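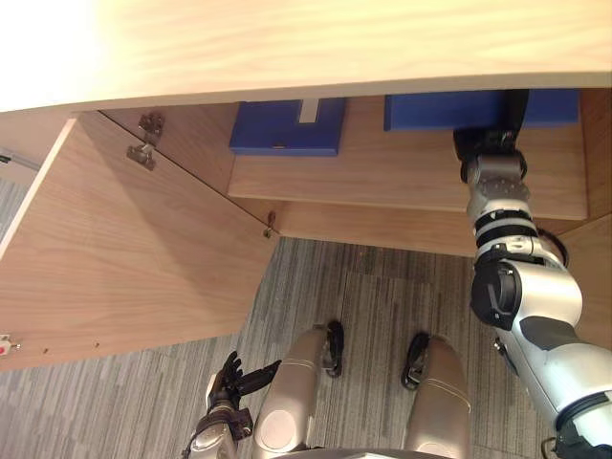
Cabinet, door open.

Subject: Re: [lustis-list] Semeniuk show, who's been?

Hi all,

Finally got to the Semeniuk show at Wultero before it closes at the end of February, so I can join in. I went on my lunch break, meant to stay for half an hour and ended up ringing work to say I'd be late back (sorry, boss, if you're lurking here).

Someone wrote earlier:

> I did the whole thing in 20 minutes and felt I'd missed the point.
> Is the sound room meant to be that dark? And do you start upstairs
> or down? The sheet at the desk didn't help at all.

Start upstairs! I did it the other way at first and the big hanging cloths made no sense to me. Then I went up, saw the small harbour drawings from Tikirau, came back down and it all clicked. Those cloths are the drawings, more or less, blown up and dyed in that lovely murky colour – grey or green depending on where you stand.

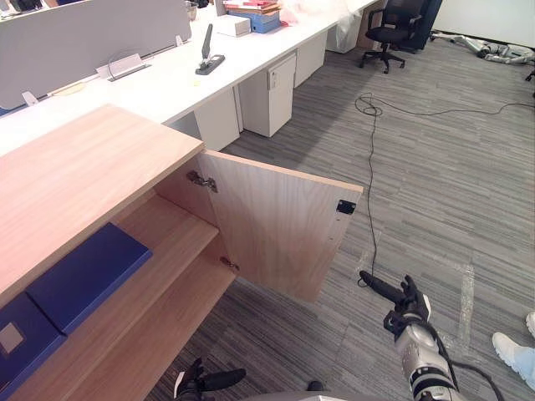

Cabinet with the shelf in view.

As for the sound room, yes, it's meant to be dark. The fellow at the door told me to sit on the bench and give it the full 13 minutes, and I'm glad I did. The first bit is mostly humming and I nearly walked out, but then the second voice comes in behind you and my neck went all prickly. My favourite thing in the whole show, easily.

What I didn't love was the last gallery. There are 294 postcards on one wall, hung right up to the ceiling, and I'm not tall. A printed list or a little booklet to flip through would have been nice. The catalogue is $27 and only has two of them in it, so I left it on the shelf.

Is anyone up for going again before it comes down? I'd happily do another lap, and the café does a decent cheese scone.

Cheers,
Robyn
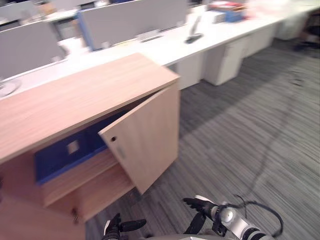 Zhiqiang Bai wrote:

I'd go again, late afternoon if that suits. I liked the postcard wall more than you did, mostly the low rows where you can read the handwriting. Agree about starting upstairs – I wish I'd known. Save me a spot on the bench.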